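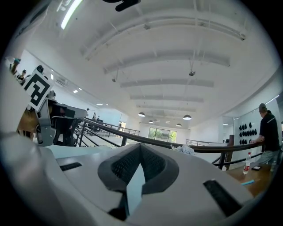
Margit Illés commented that a feeder set by volume will drift every time you open a new bag, so the dispensed portion should be weighed before anyone blames the cat.

Feeder portions and a cat that isn't losing weight

Nithin Rajan
Desexed male, indoor only, on a weight loss plan from our vet since May. The plan is 700 kJ a day. Before that he was getting 1,150 kJ by my calculation. The food goes through a Trudard feeder in two meals, with 40 g a day programmed in total. His weight has not changed. No other food is available to him apart from a few treats on weekends. Is the feeder likely to be out, or is the energy target too high?

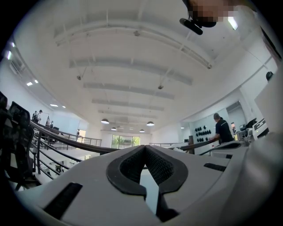 Light grey gripper with ceiling beams behind.

Parvathi Lobo
Check the feeder first. Most of these units turn a paddle wheel for a set number of portions and convert that to grams using an assumed kibble density. A small, dense kibble packs tighter and comes out heavy. Run one meal into a bowl on a kitchen scale that reads to 1 g, tip it back, and repeat until you have several readings. Mine was set for 20 and gave 26. Use the average, and repeat the test when the hopper is nearly empty, as the wheel can underfill at that point.

Then check the energy figure on the bag. Some labels quote it per cup, and a cup is not a useful unit for this — convert everything to kJ per gram and work from there.

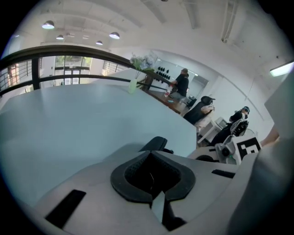 Treats and other sources

Subbarao Kamath
Cats will lick out a dog's bowl. Ours did. Feed them in separate rooms.

Rajeshwari Gowda
Agree with Parvathi on weighing. I would also count the treats for a fortnight. A few on the weekend can be a fair share of a 700 kJ day, and if they stay in the plan the same energy has to come out of the meals. Weigh the cat on the same scale at the same time of day. I do Friday before breakfast. Bathroom scales are too coarse for a cat unless you weigh yourself with and without him several times, and even then the error can hide a month's loss.

Do not cut the ration below the vet's figure on your own. Overweight cats that stop eating or are underfed sharply can develop hepatic lipidosis. If the weighed ration is correct and the weight is still flat, take the log back to the clinic and let them reset the target.
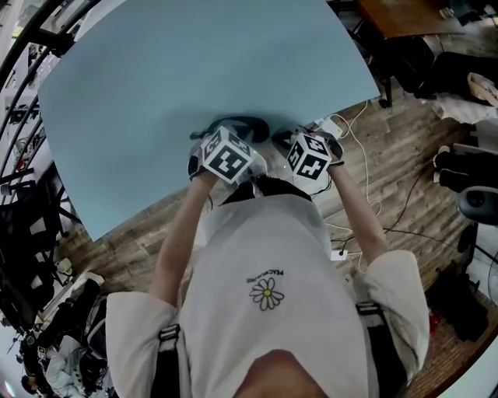
Does the feeder need to be recalibrated if I stay on the same brand of food?
Weigh a portion with each new bag, as kibble size and density vary between batches, and again after the wheel has been taken out for cleaning.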